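April, Sunday, 14:20
Gray bins, surface condition and cleaning

Carried over from Man-sik's list: decide whether the open gray bins get cleaned, relined or replaced. Viorica wants an answer before the next Zasberg order goes out. I worked on the one on the wood table and used a retired bin from the shelf for anything that might do damage. The retired bin is the same gray and the same pattern, with a crack in one corner.

Floor of the table bin first. Scuffing over most of it, plus stains and smudges. The scuffs are in the surface and can't be wiped. The stains are a mix. Some are adhesive residue from Stikitz labels, which I can feel with a fingernail. The rest I can't identify. Sun-ja thinks marker ink. She may be right, but the retired bin has similar stains and it never had marker near it as far as I know.

Rear wall is worse than the floor. The whitish band under the sloping panel has dark vertical streaks and scratches, and there is a ragged gray patch where the pale surface has worn through. I had been calling the whole band dirty. The streaks may be partly dirt. The patch is wear and no amount of cleaner will bring it back. Left wall is smooth, leave it alone.

Tests, all on the retired bin:

Dish soap and warm water, soft cloth. Takes off smudges. No effect on label residue.

Isopropyl, 99 percent. Softens the residue after a minute or so under a wet paper towel, then it rolls off with a card. No visible change to the gray. Left a faint dull ring where the towel dried out, gone after soap and water. Keep the towel wet.

Wernance citrus remover. Faster than the alcohol on residue but leaves a film, and the film needs two soap washes. Smell hung around until lunch. Not worth it indoors.

Melamine sponge. Lightens the streaks. Also polishes the surface, so the cleaned area shows up as a shiny patch at a low angle. Jae-in spotted it from the doorway. Do not use on the floor of any bin.

Wet sanding, 320 grit, small area of a scratched wall. Scratches blend but the surface comes up lighter than its surroundings and picks up finger marks right away. Stopped there.

Working order is therefore soap, then alcohol on residue only, then soap again and a dry cloth. Total time on the retired bin was 37 minutes including the wait under the towel. A second person could halve that if there are several bins to do.

Lining. I-seul suggested cutting a sheet for the floor so the wear goes into something we can throw out. I cut one from the Ma sheet offcuts. The walls slant inward, so a template traced from the rim is too large at the bottom. Measure at the floor. My first cut buckled in the middle and the second was fine after trimming the long side. Corners need a radius or they ride up. No adhesive, otherwise we are back to removing residue. The liner slides a little when pushed with a hand. Not sure yet if that matters.

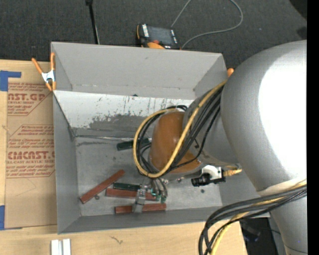
Tabletop: light wood, and it marks easily. Do the wet steps at the sink and bring the bin back dry. If alcohol gets on the wood, blot it, don't rub. Same for the carpet, although the speckle in the charcoal hides most things, so look for a damp spot with your hand. Last month's soap spill went unnoticed until the next morning.

Cost side. Zasberg quoted 21 days on replacement bins. I would not order yet. Scuffs alone are no reason to replace one. A crack is, and so is any edge sharp enough to catch a cloth. The worn patch on the rear wall falls in between, and I'd keep using that bin and check the patch monthly for flaking.

Open items:
- Sun-ja to try a hand lens on the unidentified stains before they get alcohol.
- Switch from Stikitz labels inside the bins to tags on the outside. Man-sik has tags.
- Write the floor measurements on the liner template. I left them on a scrap by the sink.
- Liner in matte gray, if Ma stocks it. The offcut is glossy and shows every crumb.
- Ask Viorica whether the retired bin can stay as the test piece. Crack is marked with tape.

16:05, alcohol bottle is down to a quarter. Added to the order sheet.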